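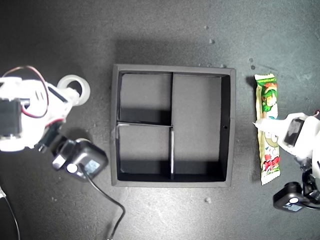 Lentils in the Dining Hall: Swapping Ground Beef in Two Recipes
Nutrition and Food Systems, final project report

1. Background

Fimwood Hall serves lunch and dinner to students who live on the east side of campus. Its menu has a vegan station, but the station is small and closes an hour before the rest of the hall. Students who don't eat meat told us they often end up with salad and fries. We wanted to find out if two regular dishes, the chili and the pasta sauce, could be made without any animal products and still be picked by students who normally eat meat.

2. What we did

The kitchen let us use the chili and pasta slots at dinner for 3 weeks in November. In week one both dishes were made the usual way with ground beef. In week two the beef was replaced with brown lentils and chopped mushrooms, and the dishes were labeled "vegan." In week three the recipe stayed the same but the labels only said "lentil chili" and "lentil and mushroom pasta," with the allergen card below.

We used Bollis brand dried lentils, which the kitchen already had in storage. The pasta was Anden penne, made without egg. The servers recorded portions on the station tablet.

3. Results

Over the whole trial 3000 portions of the two dishes were served, and 1355 of those went out in week one. The other two weeks were both lower. Week two was the weakest, and most of the drop was in the chili. Pasta stayed fairly close to its week one level under either label.

We also put out a short paper survey in week three and got 34 back. Most people who filled it in said they would take the dish again. The most common complaint was that the chili was too thin. Several people asked for more salt.

4. Discussion

The label may have mattered, but we can't be sure. Week two was also the week of midterms for the engineering students, and dinner was quieter in general. We did not get total door counts for each night, so we can't correct for that. The survey was small and only reached people who had already chosen the dish.

The chili recipe had a real problem. The lentils were cooked in the same amount of liquid as the beef version called for, and it did not reduce enough before service. On the last two nights the cooks held back some of the stock and the texture was better.

5. Next steps

We would like to repeat the chili with less liquid and get door counts from the Saavedra Street entrance and the main one. The kitchen has agreed to keep the pasta sauce on the spring menu every other week.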